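Workshop book, back bench
February 25, 2021

Ganthorpe reed organ, no. 2886, continued. Also continued: my opinion of whoever had it last.

Bellows first. The new cloth went on the main board last week and has had long enough to dry that I've run out of excuses for not testing it. Pumped it full, took my foot off the treadle and watched the second hand. It should hold for a good half minute before it sags. It held for 29 seconds. I am calling that a good half minute. Tudur says that's the sort of rounding that gets bridges closed, but Tudur has never re-covered a bellows and I've pointed this out to him in a neighbourly way.

The old cloth came off in flakes, like the bottom of a toaster. Under it was a second layer, painted over with what smells like roofing compound, and under that the original, which was in better shape than either. Somebody had patched a leak that was in the reservoir corner by covering everything except the reservoir corner. I have kept a square of each layer in the envelope inside the back cover of this book, should anyone ever want to be depressed.

Glue: hot hide glue on all the wood-to-cloth joints, as before. Mutua wants it noted that the pot ran too hot on the second batch and that he said so when it happened. Noted. The second batch did the exhauster hinges and I'm going back over those once everything else is sound. Cooked glue looks fine for a month and lets go on a Sunday.

Next, the reeds. Pulled the lot with the hook and laid them out in order on newspaper, bass at the window end. The newspaper is from October and is mostly about parking. Please do not tidy the newspaper. Please do not read the newspaper and put it back the other way around, either (Tudur).

Condition is better than I feared. Mostly dust, a bit of verdigris, one very flat moth. Four reeds won't speak at all. Two of those had fluff under the tongue and came good with a slip of paper drawn through. The other two are cracked at the root and aren't coming back. You can hear it when you flick them: a sound one goes ting and these go tup. I've written to Groen for replacements and sent rubbings of both, full size, with the stamped letters showing. Last time I sent measurements instead and got back a very nice pair of reeds for some other organ.

Cleaned the good ones with a soft brush and left it there. The old notes in this book, in the handwriting before mine, recommend scrubbing them with brass polish. They do come up lovely. They also come up out of tune, and the polish dries in the gap and has to be picked out with a pin by whoever has this bench next, who was me.

Pallets: felt and leather both worn to a groove where they meet the slots. It's all coming off and being replaced in one go. I was tempted to do only the bad ones, since you can't see them from the front, but mixed old and new leather gives you a keyboard where every third note has its own ideas about travel. Leather is on order from Clakance, the thinner grade. The colour doesn't matter. If they ring to ask about the colour, tell them it doesn't matter, and if they ring again, say grey.

Case: walnut veneer lifting along the left cheek. Water at some point, going by the tide mark. A houseplant has lived on top of this thing, I'd bet the van on it. Clamped with waxed paper and a caul overnight. The fretwork panel has had its silk replaced with curtain lining, which has roses on it. The owner is fond of the roses. The roses stay.

Stopped for tea. Mutua put up a case for A=440, the organ being wanted for playing along with a fiddle at Clultach hall. It was built a fair way sharp of that. Bringing the whole set down means taking metal off every reed near the root, and there's only so much metal there, and what's there is well over a hundred years old. My vote is to tune it to itself and let the fiddle move. Fiddles have pegs. Mutua says I've obviously never asked a fiddler to do anything. Put it to the owner in writing, with the price of both beside each other, and I expect the price will settle it.

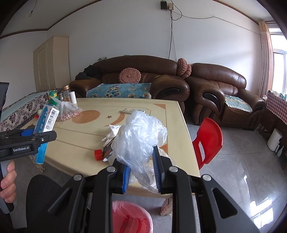 Which end of a reed do you scrape to bring the pitch up?

The tip. Taking metal off the free end makes it lighter and the note rises; taking it off near the rivet weakens the tongue and the note drops. Slip a brass shim under the tongue first, take one or two light strokes, put the reed back in its cell and listen before touching it again. A reed held in your fingers will not give you the note it gives in the organ.

Writing that out because it's been asked twice this month and one of the times was after the scraping.

Still to do:
Reservoir corner, gusset on the inside, let dry with the board weighted.
Exhauster hinges again, with glue that hasn't been boiled.
Stop action: the Vox Humana fan turns but the paddle is rubbing. It sounds like a pigeon in a box. Centre the spindle and see if it improves to a pigeon outdoors.
Treadle straps: webbing, the wide one. The carpet on the treadles is original and hideous and the owner wants it kept with the roses.
Ring Groen if the rubbings haven't turned up by Monday.

Heater in the back room left on low for the veneer clamps. Don't turn it up, the reeds are on the same side.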